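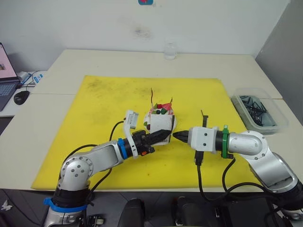 The long table in the sorting room, with the yellow mat down and a tub of small pieces waiting.

Progress report to the Prunine Fund
Pelik Sorting Room, second period
Prepared by Nneka Tijani, July 6, 2024

Dear Miloslav and everyone at the Fund,

Thank you for your patience while I put this together. I had meant to send it before the end of June, and then the delivery from Kratochvíl came early and we spent the better part of a week finding somewhere to put it all.

You will remember that the first part of your grant went on getting the room into a fit state, and this second part has gone on the work itself: taking in mixed boxes of small parts and oddments, sorting them into tubs and trays, and sending them out again to the schools and clubs on our list. I am very glad to say that it is going well – rather better than I dared put in the application – though there are a couple of things that have slipped, and I will come to those.

The table
The pale table has settled in against the white wall by the grey partition, and the large yellow foam mat covers most of it. I was doubtful about the mat when Miloslav Šindelář first suggested it on his visit in the spring, mainly on account of the colour, but I have come round entirely. Small pieces don't skate off it and it is so much quieter than the bare top. It has picked up dark smudges already, worst towards the back left, and a scrub with washing-up liquid has made very little difference. I would like to buy a second one and keep it by for when we have school visitors.

Tubs and trays
We have moved over to round white containers for the coloured pieces, and the clear plastic trays are kept for things like cable ties, which have a way of knotting themselves together however carefully they go in. The clear ones save a great deal of lifting and peering. Labels are still to be done. I had hoped to have them printed by now, but the first set came back with the wrong names on and had to be returned to Plulley, who have been very decent about it.

The laptop lives on the side table to the left, so that the stock list can be filled in as each tub is finished. Before this we were writing on scraps of paper and typing it all up at the end of the afternoon, and I am sorry to say that a fair few scraps went missing.

Numbers
Since the last report we have sorted 2,390 items, against the 2,340 we promised you. Of these, 816 have already gone out. A further 300 are boxed and waiting for collection.

Money
We are within budget on everything except storage, where the extra shelving cost more than the quote. I have covered it from the travel line, which we have hardly touched, and I hope that is acceptable. Receipts are in the separate folder.

Still to do
The wall behind the table needs a wipe down and probably a coat of paint, as it has gone grey in patches. The labels I have mentioned. We also owe you the short guide for new helpers, which is half written and will be with you in October along with the final figures.

If any of you are passing, please do come in and see us. The kettle is in the next room.

With warm thanks,
Nneka Tijani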